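My mother came to this country with two suitcases and a paper with the address of a cousin. I was seven. People often ask me to tell this story, and they always want the same parts of it: the airport, the cold, the first word I learned. I tell these parts because it is polite. But I think that we who arrived as children should stop letting other people choose our memories.

In April I went to an evening at the Juselora community hall, where older immigrants were invited to speak. Bijan Ghaffari spoke first. He talked for a long time about Mito, the street where he rented a room with three other men, and how they shared one good coat for job interviews. The audience liked the coat very much. When he started to explain how the landlord kept their deposit, and which neighbor helped the landlord to do it, the host thanked him and called the next speaker.

I was angry on the way home. The coat is a nice story, but the deposit is history too.
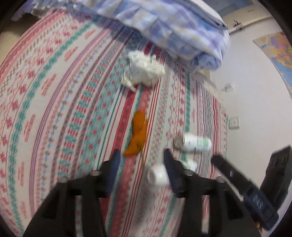
There is a habit of making our parents either victims or heroes. My mother was mostly tired. She worked at the Dobos bakery from before light and she did not like the other women there, and some of them did not like her. She also had a friend, a real one, who taught her to drive in an empty parking lot. If I leave out the bakery quarrels, the friend becomes smaller, and I don't want this.

I-hsuan Poon, who collects recordings for the Dradano archive, disagrees with me. She says that old people have a right to be remembered kindly, and that their children are sometimes too hungry for the bad parts. I have thought about this for a long time. She is right that we must ask permission. I asked my mother, and she said I could write about the bakery but not about my uncle, so I will not write about my uncle.

Still, I would like the next evening to have no host with a watch. Let Mr. Ghaffari finish. He is the only person from that room on Mito who is still living in our town, and I would like to know the name of the neighbor.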